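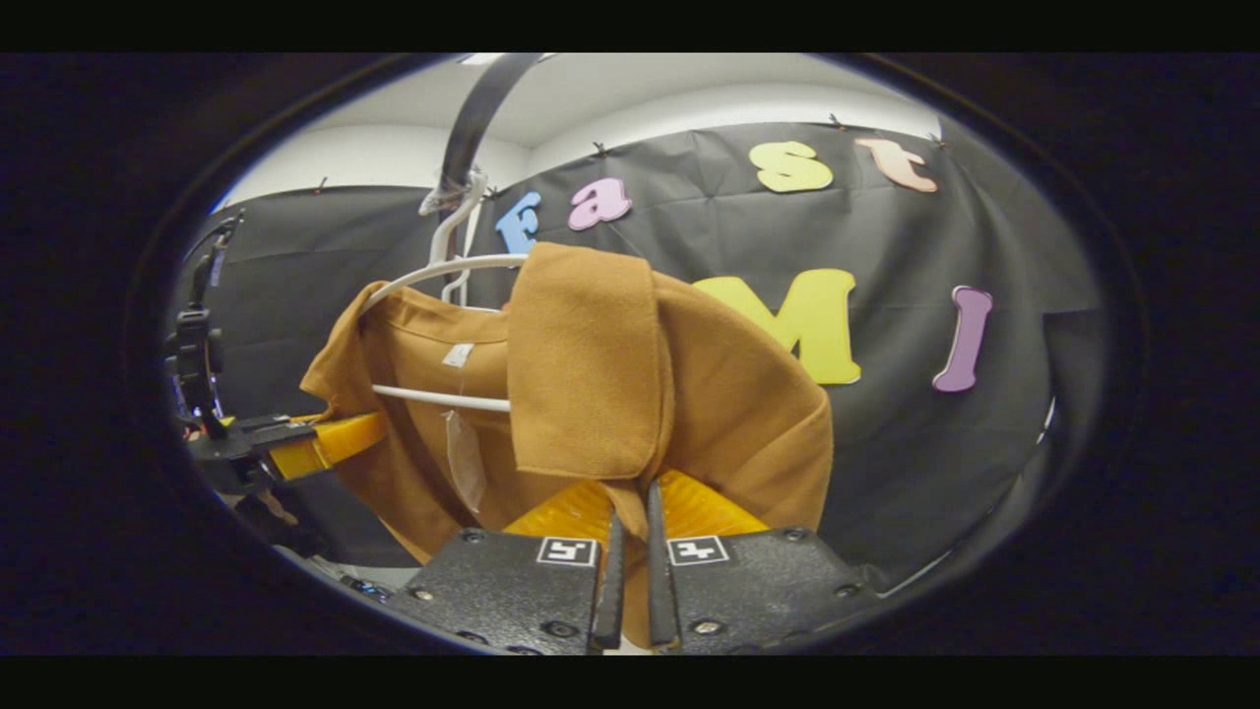
According to Thu Từ, the hardest part of teaching a machine to handle clothes is agreeing on what a finished job looks like. The robotics club at Vetmont College spent its first two meetings of the year on that question, Từ told parents at an information evening in October, and the members still argue over sleeves.

The club is preparing an entry in the Isusness Challenge, a student competition in which teams build and train systems to do household tasks. This year's task is garment handling. Teams are given a set of ordinary clothes and must show that their system can take hold of each item, hang it or take it down, and leave it in a state the judges will accept.

Vetmont has 29 students in the club, drawn from Years 9 to 12. Most had never programmed anything that moved when they joined. They meet after school from 3.30 pm in the old textiles room, where the cutting tables have been pushed to the walls.

Rather than write out every movement in code, the students are recording themselves doing the task with hand-held grippers. Each recording is checked and labelled, then added to a collection used to train the club's model. By the end of last term the collection held 2418 recordings. A further 183 were thrown out, mostly for missing data or for being labelled as the wrong garment.

The work is shared out in pairs. One student handles the clothing while the other keeps the log and calls out the next item on the list. They swap after every tray of clothes, and the log is read through by a different pair before anything is added to the collection. Year 12 members look after the training runs, which are left going overnight on a computer in the science office.

Shirts and light jackets make up most of the list, with a smaller number of trousers and scarves. Students bring in spare clothing from home, and the Gondum op shop has lent the club two racks of stock until the competition is over. Everything on loan has to go back clean and with its tags on.

Collars have been the main trouble. In early tests the model would find the front edge of a shirt readily enough, then pull at the collar as though it were part of the hanger. The students went back and recorded more examples that began at the collar, and of fabric folded over on itself. A second round of tests is planned once those have been labelled.

The club's other job is the arm that will do the task on the day. It was bought second-hand with a grant from the Nghiêm Fund, which supports technical subjects in regional schools, and has been set up on a bench at the far end of the room. A Year 10 group has been rebuilding its base and has written a short safety sheet that every member must sign before using it. Under the rules, teams may not touch the arm during a judged run, except to stop it.

Each team gets two judged runs, with the better one counting. Points are given for the number of garments handled and for the way they are left, and are taken off for any item that ends up on the floor. A written report is also marked. Vetmont's is being put together by four students in Year 11, who have asked other members to hand in their notes by the end of the month.

The college entered for the first time last year, when the task was sorting cutlery and crockery, and finished in the middle of the field. Several of that team have stayed on and are now helping the younger students with their labelling.

A practice run open to families will be held in the textiles room at 5 pm in the last week of term. New members are welcome at any meeting and do not need their own laptop. Donations of adult-size shirts, in any colour, can be left at the front office in a bag marked for the robotics club. Hangers are also needed.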